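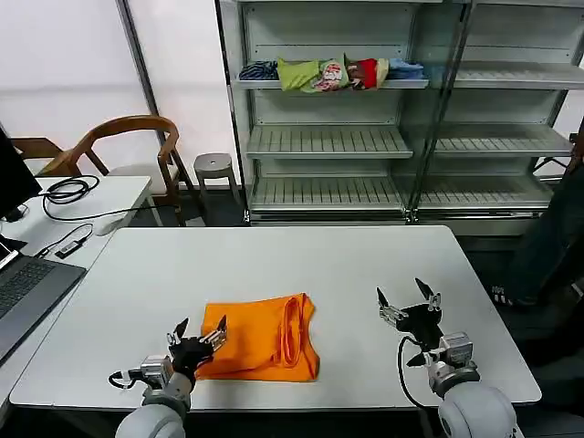
Ratanaporn wrote back that a second set of hands was the last thing we should be paying for, and that if the first version of this README had put the spare parts line at the top, their group would have saved a whole quarter of arguing. Fair enough! So the parts line is at the top now, and I've rewritten most of the rest while I was in there.

Stillen Folding Set: README and planning notes

What's in the folder
429 episodes of two-arm garment folding, recorded at the Otero site. Each episode has head camera video, joint positions for both arms, gripper state and a short text label. The garments are ordinary clothes — tops, mostly — folded on a white table. There's also a budget sheet (budget.csv), which gets more downloads than the data does, so I've stopped pretending it's an extra.

Spare parts first
Set aside money for fingers and cables before you price anything else. We planned for one spare gripper and ended up ordering 3 over the life of the project. The cables at the wrist are cheap, but the wait for them isn't short, and an idle pair of arms costs you the same rent as a busy pair. Buy the cables with the arms, on the same order, and keep them in a drawer with a label on it.

One arm or two
I went back and forth on this for most of March. One arm can fold a shirt, kind of, if you're patient and the fabric is on your side. Two arms let you hold one corner while you bring the other over, and our failed episodes dropped enough that I'd make the same choice again. But if your budget only stretches to two arms with no spares (this was Ratanaporn's point, and I've come around to it), get one arm and the spares.

Things I left out of the first budget
Tables. You want one for the work and another beside it for the laptop and monitor, because sharing a surface means every time someone types, the cloth shifts. Shelving for the folded stuff. USB adapters, more than you think. Clothes, and then more clothes, in colors that stand out against the table (a white shirt on a white table is a bad afternoon). Someone's time to stand nearby and reset things, which was the biggest line of all and which I had down as zero.

Lead times
Clendotley quoted us 7 weeks for the arms and that's what it took. The grippers came separately and later, so we had two very nice arms and nothing to pick up a sock with. Ask for one delivery date in writing, grippers included.

How big the set should be
We pay for storage by the month and the video is nearly all of it. 38 episodes are held back for testing and sit in their own folder, so please don't train on them. If you're planning your own collection, price the disk for double what you expect, then buy a second copy of that.

Known gaps
No pants yet. No towels. The labels for the earliest episodes are shorter than the later ones and I haven't gone back to fix them. Budget figures are what we paid, before tax, and I don't update them when prices move.

Corrections to budget.csv are welcome, especially on shipping, where my numbers are the shakiest. Open an issue and tell me which row you mean.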